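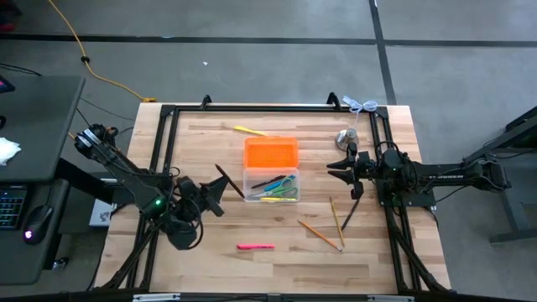
Figure 7.1 Two-arm bench with a stationery sorting task laid out. The left gripper holds a pen; the right gripper is open.

Chapter 7
The Bench and the Shared Workspace

Chapters 5 and 6 dealt with each arm as a separate machine. Once two arms face each other across one table, the bench becomes part of the mechanism. Any movement of the table under load appears at both grippers as a position error, and no amount of tuning in software will remove it.

This chapter covers the construction of a bench suited to a home garage or a shared workshop. The design follows the one drawn up by Hafþór Oddsson for the Horden workshop, and the drawings in Appendix C carry his revision date of June 23, 2022. Readers who have already built the single-arm stand from the Wirorska kit may reuse its rails, but must cut new braces.

7.1 Frame and mounting plates

The frame is bolted to the table top before either arm is fitted. Each arm stands on its own plate, and each plate is fixed to the side rails. Do not screw a plate directly into the wood. Timber moves with the seasons, and a bench aligned in March will need aligning again by autumn if the plates depend on it.

Tighten the rail bolts in two passes. Check the diagonals of the frame between passes and correct any difference before the second.

7.2 The shared zone

The shared zone is the region that both grippers can reach. Only in this region can the arms hand over an object, and only here can they collide. In the worked problems its width is taken as 46 cm and its depth as 25 cm.

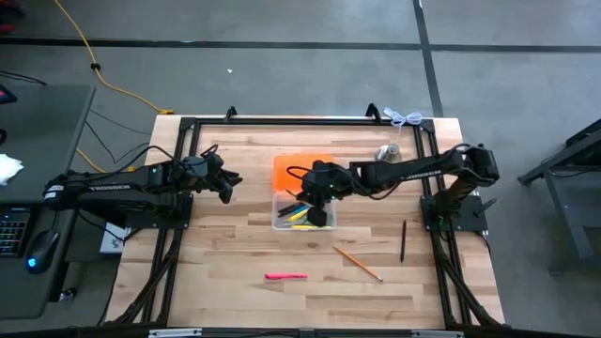
Figure 7.2 Right gripper pointing down over the open box, left gripper open over its own side of the bench.

A simple rule serves for early trials: one arm enters the zone while the other waits outside it. The rule is slow but easy to check. Section 7.4 replaces it with a minimum distance between links, which allows both arms to work at once.

Cables must be given enough slack for the full travel of the wrist. Move each joint by hand to both limits, with the power off, and watch the loop at every position.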